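May, late, kettle on for the third time.

Spent the morning on the Pleltar handling rules, which have now reached version nobody-will-say. Rule one used to be "keep clear of the arms". It has since grown to a page and a half, and contains the word "egress". I put "way out" in the margin and expect to be overruled.

Bình Nông wants every cloth task logged with the speed cap in force at the time. Fair enough. We settled on 50 millimetres a second near the fabric and 300 in open space, and then lost half an hour to what counts as near. Semple's draft says "close proximity", which I take to mean near, twice.

Then the bit about surfaces. I had written "wipe the table before each session", and Bình asked who signs for the wiping. I said the wiper. This is now clause 14.

Black and red cloth this afternoon, both arms powered. 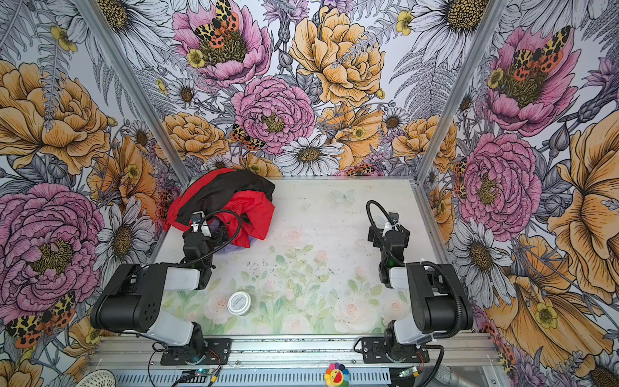
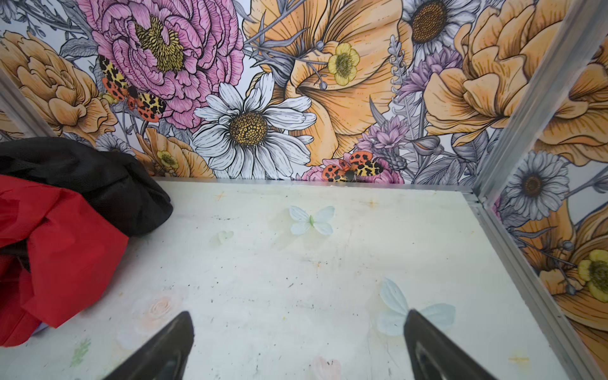
My other contribution was a line saying that anything on the table which isn't part of the task must be written down or taken away. Lallel's people objected that this would slow them up. It would, by the time it takes to pick up a tin.

The log stands at 247 sessions out of the 388 promised to Broline, and I had to admit that the early ones were done under rules kept mainly in my head. Bình asked if I could write those down as well. Started a list after tea. Got as far as "don't lean on the rail" and remembered why I'd made that one up, so stopped and had a biscuit.

Must ring Semple about the stop button wording before they laminate it.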